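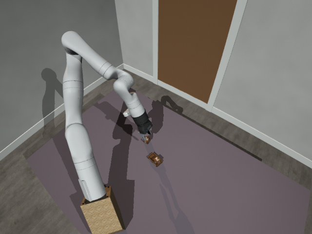 Notes for the talk, Bristwood library, May
Speaker: Ningsih Yusof

Slide 1. Good evening, thank you for coming. Say that I will talk for 16 minutes and then we have tea. Speak slowly!

Slide 2. How I started with sourdough. My first starter was from Paloma Park, she gave it to me in a jam jar. I fed it every morning and it smelled like nail polish. I thought I had killed it. Paloma told me it was only hungry. Ask the room: who has a starter at home?

Slide 3. Flour. In Letby the mill sells a rye that is quite coarse. I use it for feeding and white flour for the bread. For one big loaf I take 700 grams of flour in total. Water is 400 grams at the beginning, and I add a little more after the salt if the dough feels stiff. Please do not read all the numbers, they are on the handout.

Slide 4. Waiting. This is the part where most of my mistakes happened. The recipe book says four hours, but my kitchen is cold in winter and I needed almost the whole day. Look at the dough, then at the clock. Tell the story of the dough I forgot in the car at Dzene (short version).

Slide 5. Baking. Heavy pot with lid, very hot oven. Take off the lid after half of the time. Normand Fehr will ask about steam, he asked it last time also. Answer: the lid keeps it inside, no need for a tray of water.

Slide 6. Old bread. Soup, crumbs, bread pudding. Noémie's pudding recipe is on the back of the handout, she uses orange peel.

Slide 7. Questions. If there are none, pass around the two loaves and the butter. Remind people to label their jar before they take some starter home.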